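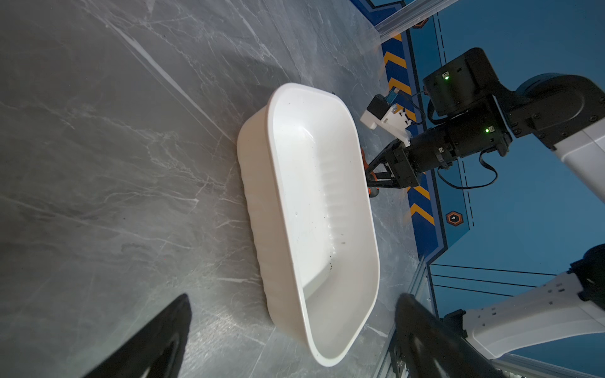
Ask Yuzuki Sugawara how she spends the first part of a working day and she'll tell you, happily and at some length, about cables. She has looked after the two-arm cell at Zimton since May, and she talks about it the way other people talk about an old car they can't bring themselves to sell.

"I start at the elbows," she says. "The cable has to have enough slack to let the joint fold all the way, but if you give it too much it catches on things – and then you've got a fault at the wrist and you spend your morning looking in the wrong place." She keeps a notebook for this, an old ledger from the Cabral building with 1942 stamped inside the cover, and she is up to page 117.

After the cables come the bolts on the mounting plates, and then the wrist cameras, which she checks against the tray. The tray goes in the middle, the long way front to back, and both grippers are brought in close to it, one on each side. If either one stops in a different spot from the day before, she wants to know why before anything else gets run.

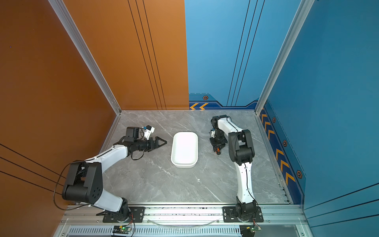
Piotr thinks she is too careful with the camera brackets, and would sooner swap a printed bracket every month than keep measuring the old one. Sugawara laughs when I bring this up. "He may be right! But then you have to calibrate again, and that's my afternoon gone."

She came to the job from Standeo, where she repaired packing machines, and she still likes to do her own wiring. The little boards under the arms were the part that took her longest to get comfortable with, she told me over a second cup of tea.

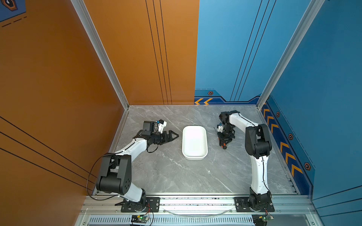
The gripper fingers she leaves for last. She wipes the pads, closes them slowly, opens them again, and listens. "You get to know the sound," she says. Then she writes it all down in the ledger, dates the line, and goes to find Piotr about those brackets.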